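**问:开放式层架上的长条意面,要不要全部拆袋装罐?**

分类:厨房与储藏 > 干货
提问者:Lachlan Costigan
发表于2006年6月19日

储藏间朝北,没有空调,有一扇常年关着的小窗。湿度计挂在层架侧面,最近连着几天早上都读到84%,下午会降下来一点,但降得不多。层架是开放式的,没有门,分上下两层,长条意面一直平放在上层,未开封的和开过的混在一起,开过的用橡皮筋扎口。

上周煮的一批面断得厉害。下锅之前抽出来看,表面有细小的横向纹路,轻轻一弯就断成几截,断口发白。同一批买的另一袋没有这个问题。没有霉味,也没看到虫。

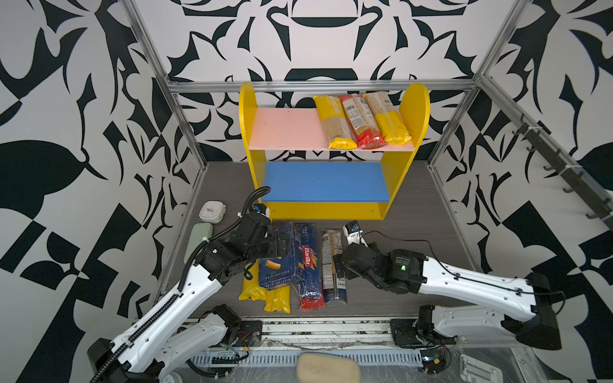

目前考虑的方案是买一批Jisano的长筒密封罐,高度够放整根的面,一罐装得下将近700克。但是全部换罐的话占的进深比平放大,而且包装上的保质期和煮制时间都要另外抄。想问三件事:

1. 面条开裂跟湿度有没有关系,还是出厂时就有问题?
2. 未开封的原袋在这种湿度下能不能直接放着?
3. 装罐要不要放干燥剂,放多少?

补充:储藏间里还有大米和面粉,都在带盖的桶里。去年10月面粉里出过一次蛾子,整桶扔了,桶用热水洗过。

---

**回答一(提问者采纳)**
回答者:Raelene Tawhiri

先说开裂。干面条的横纹一般叫“龟裂”,成因是面条内外含水率变化不同步。表层吸湿膨胀、失水收缩都比芯部快,两者之间产生应力,超过面体强度就出现细纹。出厂前干燥曲线没控制好会裂,出厂后反复吸湿放湿也会裂。单看断口很难区分。

区分的办法是看分布。如果整袋从两端到中间纹路密度差不多,偏向干燥工艺的问题。如果靠近开口的一端明显更密,偏向储存问题。你说同批另一袋没事,那就要看裂的这一袋是不是开过的。橡皮筋扎口基本不隔湿,褶皱处全是通道。

湿度方面,持续高湿本身不一定让面条开裂,它的后果主要是含水率上升,再往后是发霉。真正容易出裂纹的是波动,比如雨天敞着,第二天开除湿机猛抽。所以别在面已经受潮以后立刻放大量干燥剂,那样等于又做了一次快速干燥。 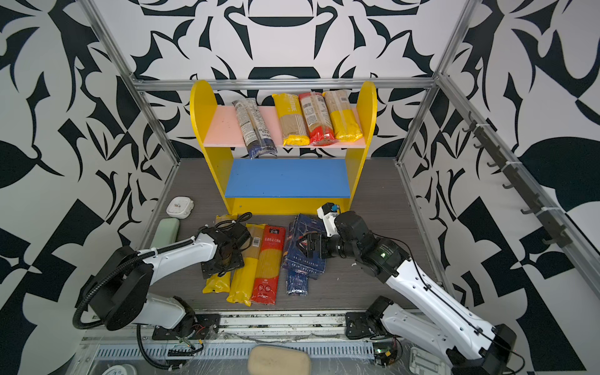
未开封的原袋可以直接放。干面常见的塑料膜透湿率很低,封口完整的话,一个雨季进去的水分有限。需要检查的是封口和折角。方法:把袋子平放,手掌轻压,听有没有漏气声,再松手看袋子是否慢慢回鼓。本来就没充多少气的袋子这个方法不灵,只能对着光看封口线。有些袋子上会打排气小孔,这种按已开封处理。

带纸质外盒的另算。纸盒吸湿,里面如果没有内袋,建议优先吃掉或者装罐。

已开封的再装罐。不必整批买Jisano,凡是盖子带硅胶圈、能压紧的长筒都可以。验证密封:罐里放一张干的厨房纸,盖好,倒扣在浅水里过一夜,纸仍是干的就合格。做完以后罐子要彻底晾干。

装罐时的几点操作:

- 选下午湿度最低的时候装,不要早上装。
- 保质期、煮制时间连同那一块包装膜剪下来,贴在罐子背面,用透明胶带整面覆盖。抄写容易把批次抄错。
- 不同批次不要混装。旧的没吃完就另开一罐。
- 原袋如果不破,可以连袋放进罐里,少一道转移。

干燥剂每罐放2小包食品级硅胶就够,跟面之间隔一层纸。变色型的指示剂不要直接接触食物。失效以后换新的,不建议放回烤箱再生,家用烤箱温度不均匀,包装容易破。

层架上的摆法也有影响。袋子之间不要叠得太高,底下的受压,已经有细纹的会直接断。靠外墙的一侧留出一指宽的缝,避免墙面冷凝的水气沾到袋子上。

已经裂的那袋不用扔,没有霉味就可以掰短了煮汤。

---

**回答二**
回答者:Digby Rutherford

补充虫的部分,楼上没提。

你去年出过蛾子,多半是印度谷螟。它的幼虫能咬穿薄塑料膜,所以“原袋可以直接放”这一条,在有虫史的储藏间里要打折扣。我的做法是凡是新买的干面、面粉、杂粮,进门先冷冻14天,再拿出来回温。回温期间不要拆封,等袋子外壁的冷凝水干透再上架,否则水会从折角渗进去。
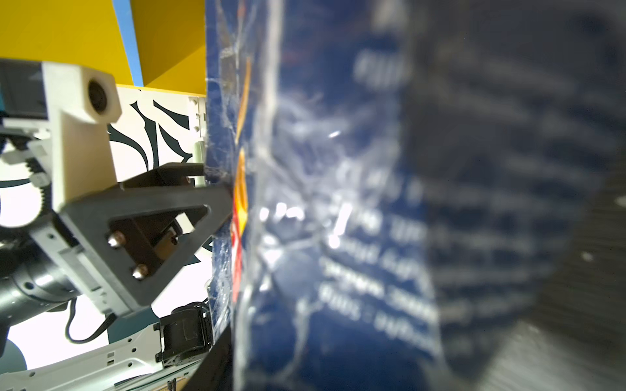

另外检查三个地方:层板和侧板的接缝,桶盖内侧的螺纹,墙角靠天花板的位置。幼虫化蛹前会往高处爬,结的茧很小,颜色接近灰尘,用吸尘器的扁嘴吸一遍,再用稀释的洗洁精擦。不用喷杀虫剂,储藏食品的地方没必要。

信息素诱捕板可以挂一块,只诱雄蛾,作用是监测。板上连续出现成虫,说明还有虫源没找到。别挂在窗边,会把外面的招来。

桶用热水洗过还不够,要看水温和胶圈。胶圈拆下来单独洗。

> **Lachlan Costigan 回复:** 胶圈确实没拆过。今晚拆。裂的那袋查过了,是开过的,开口那头密得多。
>
> **Digby Rutherford 回复:** 那基本就是储存的问题。

---

**回答三**
回答者:Alby Doolan

买台除湿机就行了,罐子什么的太麻烦。我家用Grimshaw的,开着就不管了。

> **Raelene Tawhiri 回复:** 除湿机可以用,设定值不要一次拉到底,分几天往下调。水箱满了自动停机以后湿度会反弹,没人看着的储藏间最好接排水管。门缝也要处理,不然抽的是整个走廊的水。
>
> **Alby Doolan 回复:** 我的没接管,两天倒一次。
>
> **Vaughan Tomoana 回复:** 同问一句,通心粉这类短的是不是也一样?
>
> **Raelene Tawhiri 回复:** 机理一样,短的壁薄一些,裂了不太看得出来,煮的时候会散。开封以后照样装罐。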